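Notebook | Entries | Contacts | Search | Log out

March, bench notes, wage-and-housing file

Started 8:30. Picked up where Ngân left off on the Dotance payslips. She had scanned the first batch and named the files by pay period, so I kept her naming and did the rest the same way. The payslips are from the subcontractor, Zoson, and not from Dotance itself. Dotance is the name on the site gate and on the helmets, and most of the workers think of it as the employer. We need to keep the two apart in everything we write. In my own notes from last month I mixed them up in two places. Corrected in pencil, initialed.

What the payslips show so far: a monthly deduction of 270 marked "accommodation," and a second line of 30 marked "other." The contracts we have say housing is provided. They don't say free. Vinh thinks the translated version the workers signed before travel does say free, but we only have his reading of a phone photo, and the bottom of that page is blurred. Need the paper copy. Hưng said one of the men still has his in a suitcase and will bring it.

The "other" line is a bigger problem for us than the housing line, even though it's smaller. Housing can be argued over against a market rent. "Other" has no agreement behind it at all that I can find. Asked Randi Torvik at the union office whether the collective agreement lets an employer take an unnamed deduction. Her answer by phone, 10:15: there has to be written consent for each kind of deduction, and a blank consent form signed on arrival doesn't count as consent in her view. She will send the clause. Until it comes, treat this as her opinion and don't quote it to anyone.

Passports. Sang went through the interview sheets again for anything about documents being held. Four people say the foreman, known to them as Đồng, collected passports "for registration" in the first week. All four got them back, but the dates don't agree. Two say a few days, one says until the first payday, one doesn't remember. Sang wants to call this document retention. I would write it up as collected and returned, dates disputed, and leave the label to the lawyer. We went back and forth and ended up writing both in the file with our initials next to them.

Reminder to whoever does the next interviews: ask who asked for the passport, where the person was standing, and who else was in the room. "They took it" is on too many of the sheets and I can't do anything with it.
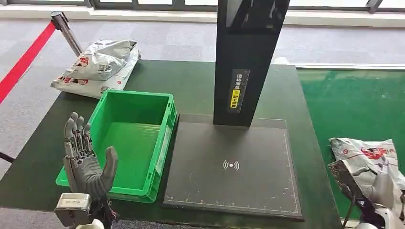 Green crate and flat black platform on the table, hand in front.

Afternoon was recruitment fees. The agency is Prumulari. We have receipts from it for two people only. Everyone else paid cash to a person they describe as a friend of the agency, and there is no paper. Vinh made a table with one row per worker: what they say they paid, to whom, in what town, whether they borrowed it, and from whom. I added a column for the lender's interest, if known. Most of that column is empty. Please don't fill it with guesses. An empty cell is fine and the lawyer knows how to read it.

One point from Ngân that I had missed. On both Prumulari receipts the fee is called "training and language." Neither person had any training or any language class. If more receipts turn up with the same wording, we should ask each of them the same question in the same words, so that the answers can be set side by side. She is drafting the question. I asked her to keep it open: "What did you get for this payment?" and then wait.

Hours. Hưng's own notebook is the best thing we have. He wrote down start and finish every day and drew a line under each week. I compared the first 4 weeks with the payslips. The payslips show the same total for every week, which doesn't match a single one of his. I haven't done the rest. The notebook was copied with him sitting next to me and went home with him.

Housing visit is still not arranged. The workers don't want us to come while the foreman is living on the ground floor. That's their decision and we wait.

To do:
- clause from Randi, chase if nothing by noon tomorrow
- paper copy of the signed contract (Hưng)
- finish weeks against notebook (me)
- fee question, final wording (Ngân)
- ask Sang for the interview sheets back, they go in the locked drawer
- find out who the landlord of the house is, it may not be Zoson

Stopped 5:40. Drawer key is with Vinh.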